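Setting up the Sulteo hand-held gripper for your first recordings

The Sulteo is a hand-held gripper with a camera above the fingers. You squeeze the handle, the fingers close, and the camera records what they do so that a robot arm can be taught the same job later. Sarantis sells it as a kit. These notes cover the basic kit and assume the battery is already charged.

What you need

The gripper, the two fingers, the small hex key from the lid pocket, a pencil, and a flat surface you don't mind marking.

1. Fit the fingers

Slide each finger on until it stops, then put in the screws by hand before you tighten any of them. Go a quarter turn past snug and no further. Brittany Perron at our Fikville workshop cracked a mount by leaning on the key, and a new one took 16 days to arrive.

2. Check the opening

Hold the gripper over the work surface with the handle released and nothing between the fingers. Look at the live view on your phone. You want both fingers showing at the bottom, with plenty of bare surface between them. If one sits much further in than the other, loosen the camera collar and turn it slightly.
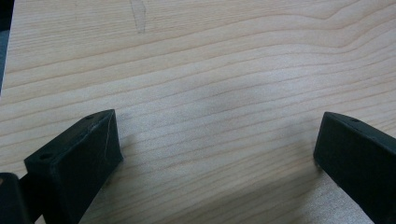
Close the fingers slowly and open them again. They should meet without twisting. Do this a few times before you save the zero position, as the spring is stiff when new.

3. Set the exposure

Pale surfaces come out too bright on the automatic setting. Lock the exposure once your lights are where you want them – the padlock is under the second menu.

4. Record a test

Start with something dull, such as moving a block from one pencil cross to another. Keep each take short and start with the fingers open. Nayeli Huanca recorded 43 takes on her first afternoon and kept most of them.

The card holds 1,000 takes at the standard setting, or 2,000 at the lower one. We use standard. Copy everything off before you update the software, because version changes wipe the card.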